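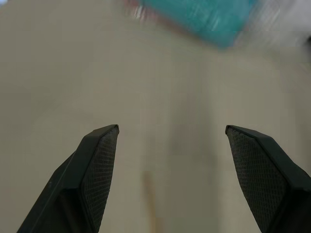
The clear table and other things we are told to want

Trilok Chaturvedi

Every June, when the light gets into the corners, somebody gives me the same advice. Clear your surfaces. Put everything away, wipe down, and leave the table bare until you need it. I have now heard it from my sister-in-law, a magazine in the dentist's waiting room at Stalomgate, and a woman who ran a free evening at the Nenthorpe library and sold storage boxes on the way out.

I am not against a bare table. A pale one looks very nice with the light on it, and you notice the colour of the top again, the faint mottling that has been under the post since spring. What I doubt is the claim that comes with it: that a clear table makes for a clear head, that the work goes quicker, that a family which puts the salt away after every meal will argue less.

Where does it all go, for a start? In our house the table gets cleared in 15 minutes, and I have watched it done. The letters go in the drawer with the batteries. The sewing goes on a chair. The chair goes in the bedroom. By the weekend we are looking for a gas bill in four places when it used to be in one, under the fruit bowl, where everyone knew it lived.

The library woman had an answer to this. Each thing needs a home, she said, and the table is no one's home. I wrote that down and have been disagreeing with it ever since. A table is a perfectly good home for a thing you will pick up again in an hour. My father mended radios on ours for 30 years and ate his dinner at one end of it, with the soldering iron pushed up to the other. He would have laughed at the notion of packing the lot away each night to give the wood a rest.

Then there is the money. I priced the boxes. A set of 3 from Tundari, with lids, cost more than the second-hand table they were meant to save. The lids do not stack once the boxes are full, and a full box has to sit somewhere. I will let you guess where ours sat.

People write to tell me that I have missed the point, and that it is about habit. Mrs Garg from two doors down put it best. She clears her table after supper, wipes it with a damp cloth and sits down with her tea and looks at it. She says it is the one part of the day that is finished. I have no quarrel with that at all. She likes it, it costs her a cloth, and she has never tried to sell me a box.

But she lives alone, and there are 20 of us in and out on a bad Sunday — cousins, children, the man who comes to borrow the ladder. The advice is always written as though one person used the table and that person had an evening free. Ask who does the clearing and it gets a good deal less restful. In most homes I know, it is the same one who laid it.

So I have made my own rule, which is that food gets wiped up and the rest can stay until it is in the way of a plate. My wife has added a second one, that the soldering iron is to be unplugged. We have kept to both since the summer, and the gas bill is under the fruit bowl.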